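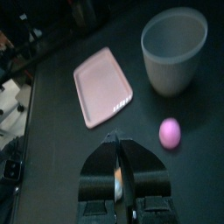 Okay, robotics club update, and I'm going to ramble a little because it has been a big month for us at Stonville and I've been terrible about posting. Get a snack.

For anyone new: I help out with the after-school club, and this year the kids voted to skip the driving competition and enter the tabletop challenge at the Tolley meet in January. You get a table, an arm, a few household things, and 7 minutes to do as many pickups as you can.

The ball is the one everybody wants to practice (of course it is, it's the fun one!). Pick it up, carry it over, drop it in the cup. The tray is worth more points, but it's flat and shallow and you have to come at the rim just right, so it gets a lot of groaning.

The arm has a name, by the way. It's Rorero. There was a vote, there was a recount, there were hurt feelings, and now it's on a label and we've all made our peace with it.

What we've been doing lately is teaching by example. One student steers the arm through the whole job by hand while the wrist camera records, and then the next student takes a turn. We set ourselves a goal of 260 good runs before winter break and as of this afternoon we have 68. I know. I KNOW. But we only had 18 when I last posted, so I'm choosing to be cheerful.

My favorite part has been listening to them argue over what counts as a "good" run. If you bump the cup but the ball still goes in, do you keep it? We spent most of a meeting on that and I didn't say a word, I just sat there and beamed. (They decided to keep it, with a note in the log.)

They're also changing where things sit between runs now, tray turned a different way, ball closer or farther out. That was entirely a seventh grader's idea, after the arm learned one layout beautifully and then fell to pieces when somebody moved the cup over by a hand's width.

Next up is the Halonen grant application, which would get us a second arm and a lot less standing in line. If you've ever written one of these and wouldn't mind reading a draft, please send me a message. I'll bring you cookies!

Back in the lab at 3:30 tomorrow. Parents, pickup is at the side door again.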